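Ticket 276: WLAN in der Küche bricht ab
Status: wartet auf Rückmeldung

Hallo liebes Flerkus-Team,
erst einmal vielen Dank für die nette Hilfe neulich! Der Repeater von Nedis läuft im Flur wunderbar, nur in der Küche fliegt mein Tablet alle paar Minuten raus, meistens mitten im Radioprogramm (sehr schade, gerade morgens).

Bisher probiert:
1. Router neu gestartet, Kanal gewechselt
2. Tablet neben die Kaffeemaschine am Fenster gelegt, Signal 71 %, trotzdem Abbruch

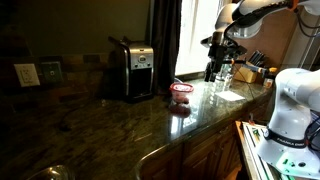

3. Repeater zurückgesetzt, Fehler 203 kommt wieder

Habt ihr noch eine Idee?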